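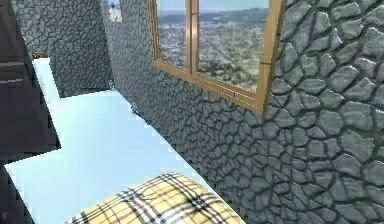

What is a ring cushion for?
It carries the wedding rings to the front of the ceremony, usually in the hands of a small child, and gives the rings somewhere soft to sit until they are wanted.

Ring cushion

A ring cushion (also ring pillow) is a small decorative pad used in wedding ceremonies. Most are square, covered in satin or silk, and fitted with a ribbon at the centre for tying on the rings. Heart-shaped cushions are also sold, and tend to divide families.

Use

The cushion is carried by the ring bearer, traditionally a boy of between four and eight. It is common to tie imitation rings to the ribbon while the best man keeps the real ones in a pocket, an arrangement that relies on the best man being more dependable than a six-year-old. Where the real rings are used, the ribbon is tied in a single bow. Double knots have been known to lengthen a service.

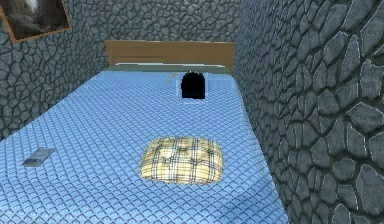

Dogs are sometimes given the job instead, with the cushion fastened to the collar or harness. Opinion on this is split between those who have seen it go well and those who were asked to follow the dog.

Materials and trimmings

Ivory and white remain the usual colours. Trimmings include lace, beads, embroidered initials and small silk flowers. The Skolton pattern, named after the town where it was first sold, has 23 glass beads along each side and is heavier than it looks. A plainer version from neighbouring Skolby leaves the beads off, and is preferred by anyone who has to hold it. 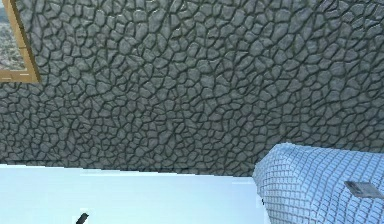 Sisodia
Contributing editor, wedding customs

Afterwards

Few cushions see a second wedding. Some are kept in a box with the cake topper, others are passed to a younger sister whether or not she has asked. Hire is possible but rare, as the saving is small and the stain charge is not.

Alternatives

Ring boxes, dishes and hollowed-out books serve the same purpose.

See also: Ring bearer; Flower girl; Cake topper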